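# The planner and the wall

Month three of bin picking, and I have opinions about walls.

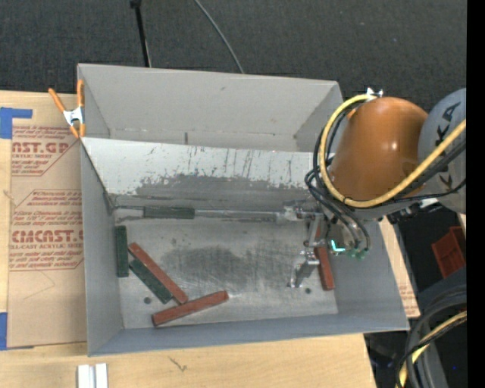 Why does the planner give up on a block it can plainly see?

Because seeing a block and having room to grab it are separate checks, and the second one is much pickier. Perception hands over a pose, the grasp sampler proposes 80 ways to hold it, and the collision checker throws out over 70 of them for touching the bin. The rest then have to survive inverse kinematics, which is in a mood most afternoons.

My fix in January was to shrink the bin model by 5 mm per side. Apinya Jaidee reviewed it and wrote "so we're lying to the robot now" - fair. I reverted it.

The current branch of Treltetti tilts the approach away from the nearest wall before sampling. Blocks lying against a side still go to the back of the queue, where they wait for a neighbor to move. I've also started logging the reason for every rejected grasp, so the failures now come with paperwork. Next up is the sloped panel, which I modeled as flat.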